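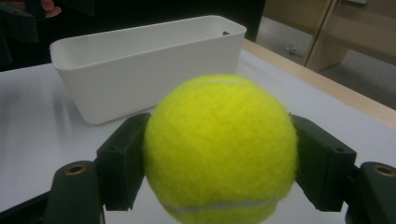

4. Rangement des balles dans le bac

Cette section concerne le bac blanc Mememar et les balles de tennis du lot Sullham.

4.1 Posez le bac à plat sur une table lisse, l'ouverture vers le haut. Laissez 40 cm libres devant le grand côté.

4.2 Essuyez l'intérieur avec un chiffon sec. N'utilisez pas de solvant.

4.3 Placez la première balle sur la table, devant le bac.

4.4 Saisissez la balle par les côtés, sans l'écraser, puis levez-la au-dessus du rebord.

4.5 Descendez-la jusqu'au fond avant de la lâcher. Une balle lâchée de trop haut rebondit et ressort du bac.

Remarque – Le feutre retient la poussière. Brossez les balles tous les 5 rangements, toujours dans le sens des fibres.

Attention – Ne rangez pas de balles mouillées. Ne placez pas le bac près d'une source de chaleur de plus de 60 °C.

4.6 Notez le rangement sur la fiche Faser, réf. 266, fournie avec le bac.
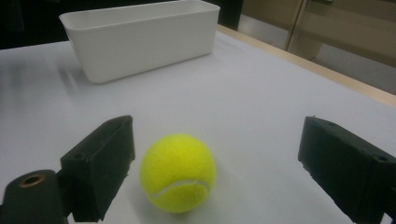 Peut-on laver le bac à l'eau ?

Lavez-le à l'eau tiède avec un peu de savon doux, rincez, puis laissez-le sécher à l'envers – le bac doit être parfaitement sec avant de recevoir des balles.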